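検索 キーワードを入力 検索する

6月から粗大ごみの出し方が変わるそうです。市の窓口に寄ったついでに聞いてきたので、忘れないうちに書いておきますね。

いちばん大きいのは料金で、いままで一律2000円だったのが、小さめの家具なら970円になります。うちの古い椅子、出さずに待っててよかった〜！申し込みは電話のほかに、「Lavar」という受付サイトからもできるようになるとのこと。夜中でも受け付けてくれるのは助かります（昼の電話、ほんとにつながらないんですよね…）。

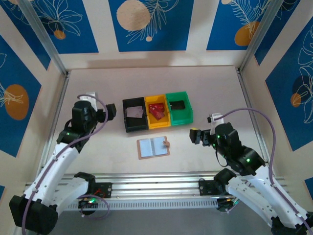
それから、処理券を売るお店も増えて、市内で44か所になるんだとか。駅前のMagbanua書店でも買えると聞いて、さっそくのぞいてみたら、レジ横にもう案内が貼ってありました。店長のWilfredo Espirituさんは「本より先に券のことを聞かれるよ」と笑っていました。

ふだんの分別はいままでどおり。ただ、小型家電は公民館の回収ボックスに入れてほしいそうです。私はつい引き出しにため込んでしまうほうなので、この機会に片づけるつもりです。

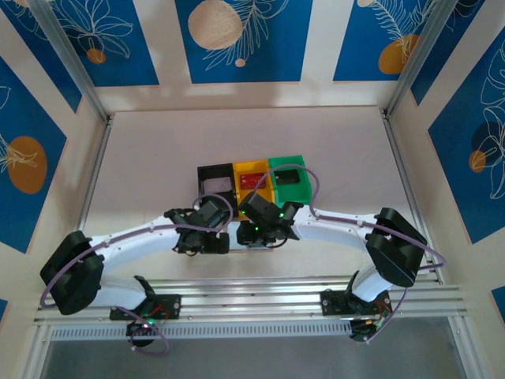
横に並んだ黒や黄色の容器と、2本の白いロボットアーム

収集日の一覧は、窓口でもらえる冊子の最後のページに載っています。字がちょっと小さいので、私は冷蔵庫用に拡大コピーしました。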